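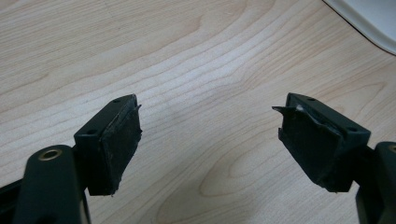 Fig. 3. Fingers apart over the bare desk. Torn pad edges show on both sides.

Jakeck width tracker, calibration

Do this before any recording. Also after a pad change, a knock, or a new config file. Takes two minutes.

1. Plug in, start Tromitz, open Tools > Width. Wait for the green dot.
2. Clear desk, plain background. Nothing between the fingers.
3. Open all the way. Press O. Reading should settle near 100.
4. Close all the way, no squeezing. Press C. Reading goes to 0. If it sticks at 3 or higher, pads are probaly touching early. See note.
5. Open and close slowly, five times. Watch the plot. No jumps.
6. Save. File goes in the Gistamach folder, one per gripper. Don't copy between units!

Note: ragged pads confuse the edge finder. It locks on to a loose flap and calls it the fingertip. Trim the flap or swap the pad, then start over from step 3. Turning up Edge Smoothing hides the problem, doesn't fix it.

Caution: keep your own fingers out of the gap in steps 4 and 5.

7. Occlusion check. Bring something large and pale up close, fingers still in view. A bowl works. Width should hold, confidence can dip. Tracker coasts for up to 119 images on the last good value, then flags LOST.

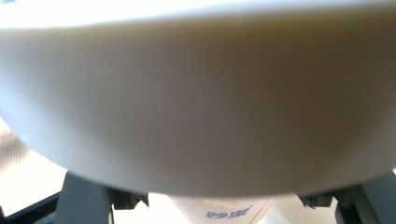
8. Pull back. Confidence should recover by itself. If not, press R and repeat step 7.

Error 1093, "no finger pair": exposure too high or wrong mask loaded. Turn off auto exposure, reload mask, retry. Still there, send teh log to Renato Baluyot or Jonalyn Tolentino with the saved file attached.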